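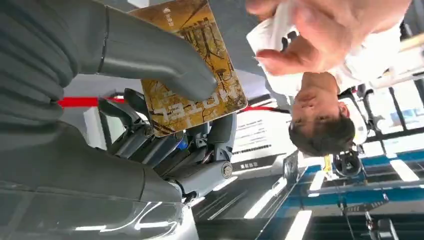 Wanted: part-time obituary writer for a small-town paper (and a few funeral homes)

Hi! I run the obituary desk at the Fraser Zeletti, which is a weekly paper with a website that gets read a lot more than the print edition does these days. When I say "desk" I mean me, a phone, and a shared inbox. I've done the job by myself for 13 years and I love it, but last winter we also took on the notices for the Hureteo funeral homes, all five of them, and I can't keep up. So I'm looking for a second person.

The work goes like this. A family, or the funeral director, sends us what they have. Sometimes it's a lovely finished piece and all you do is check the spelling of the grandkids' names. Sometimes it's a date of birth, a church, and "he liked to fish." You call the family, you ask a few easy questions, you listen for as long as they want to talk, and then you write something they'd be glad to clip out and keep. Most run 300 to 400 words. A few run a whole lot longer, and that's fine, we don't charge by the line anymore (I fought for that one).

You'd be working from home, 5 afternoons a week, starting at 1 p.m. The print deadline is 4 p.m. on the day before we go to press and it really is a deadline, the plant won't wait for us. The website is looser. Once in a while a service gets moved up and I'll ask for something in the evening, and you can say no to that.

Who am I hoping to hear from? Somebody who is good on the phone, mostly. I can teach you our style in a couple of weeks, but I can't teach you to be comfortable when a person on the other end starts crying, or laughing, or gets into it with a sister in the background over what year Dad bought the feed store. Past jobs that would make me sit up: hospice or church office work, nursing, local reporting, genealogy, school secretary. No degree needed. I don't have one either.

You do have to be picky about facts. Survivors lists are where the trouble is! Stepchildren, ex-wives, the cousin who was raised as a brother, two towns with the same name in different counties. We read every name back to the family, letter by letter, and we do it every time, even when it's Smith. When we get one wrong we run a correction and call to say sorry, and whoever wrote it makes the call.

A few things that come up when I talk to people about this job:

Is it sad? Some days, sure. Babies and kids are hard and I take those myself for now, unless you'd like to trade off. Mostly you hear about long lives and big gardens and bad dogs, and I hang up the phone feeling like I missed out on meeting somebody.

Do I have to be local? You have to be in the state, and it helps a lot if you know your way around the county. I'd like to get together in person once a month at the office in Fraser.

What about the software? We type everything into a program called Jinik. It's slow and it's kind of ugly and it hates accent marks, but you'll have it figured out in an afternoon.

Pay is $60 for each finished obituary, with a guaranteed minimum every month so a quiet stretch doesn't hurt you (we'll talk about the number when we talk). Straight death notices, the short kind with only the name, age and service time, are paid by the hour. We cover your phone bill. No health insurance, I'm sorry to say, I've asked.

To apply, send me a short note about yourself and an obituary you've written. It can be a real one from your own family, or you can write one for a grandparent, a neighbor, a teacher, whoever you'd like to tell me about. Please keep it under 400 words and don't fuss over the format. Skip the cover letter language, I'd much prefer you write the way you talk. A resume is fine if you have one handy.

Drop it off at the front counter or use the contact form on this site and pick "Obituaries" from the menu, otherwise it goes to the sports guys. I'm reading applications through the end of October and I'd like to have somebody started in November, before the holidays get busy. I'll write back to everyone, though it may take me a week if it's been a heavy one.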